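3. Storage words in the advertisements for furnished flats
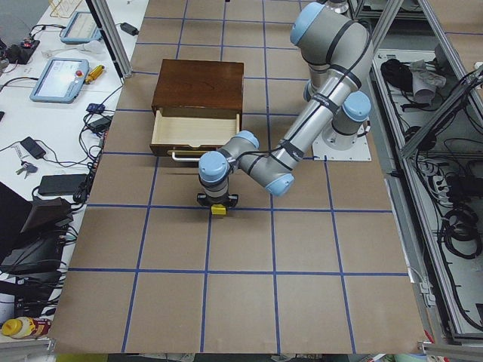 Figure 1. Small dark brown chest of drawers with one drawer, partly open, next to a robot arm.

3.1 Material

The advertisements were taken from Stateo, a letting site on which private owners and agencies publish side by side. We kept only the furnished flats in the town of Ledesma and in its northern suburb, Tandinmont. After the removal of double entries the collection had almost 2000 texts, all of them online on 30/08/2019. An owner often publishes the same flat again with a new title, so we compared the address, the floor area and the rent before we decided that two texts belonged to one flat. When the rent was changed but the text stayed the same, we kept the later version.

From this collection 240 texts were drawn by chance and read in full by both coders. The rest was only searched by word list. The agency Ferkex uses a fixed opening paragraph in all its advertisements, and this paragraph was cut before the coding. If it had been left in, the word "spacious" would have appeared far too often in the results for Tandinmont, where this agency is strong.

3.2 What was counted as storage

The term "storage" is used very freely by those who write advertisements. It can mean a cellar room, a built-in cupboard, a space under the stairs, or a single movable piece of furniture, even one with only one drawer (Figure 1). For a tenant these are quite different things. A cellar room stays with the flat, while a chest of drawers may be taken away by the owner before the contract begins, and it is not always written in the inventory. We therefore used two codes, fixed and movable, and a third code for texts in which the matter could not be decided. Phrases such as "plenty of storage" or "storage throughout" received the third code, unless a later sentence made them clear.

Kitchen cupboards were a difficult case. In Ledesma it is usual that the kitchen belongs to the flat, and the writers mention the cupboards mainly when they are new. We coded them as fixed but kept them apart in the tables, so that the reader can see the results with and without them.

3.3 Agreement between the coders

The coders worked separately and met in September to discuss the texts on which they differed. Most differences concerned wardrobes. A wardrobe "in the wall" is clearly fixed, but "large wardrobe in bedroom" can be understood in both ways, and the photographs of the advertisement were not consulted at this stage. It was agreed to code such cases as undecided. In 8 texts no agreement was reached – these were left out of the tables in Section 4. A further 5 texts were found to describe rooms in shared flats and were also removed.

We did not try to measure whether the storage was large enough for a household. The advertisements almost never give measures for it, and the word "ample" was used for very small studios as well as for family flats.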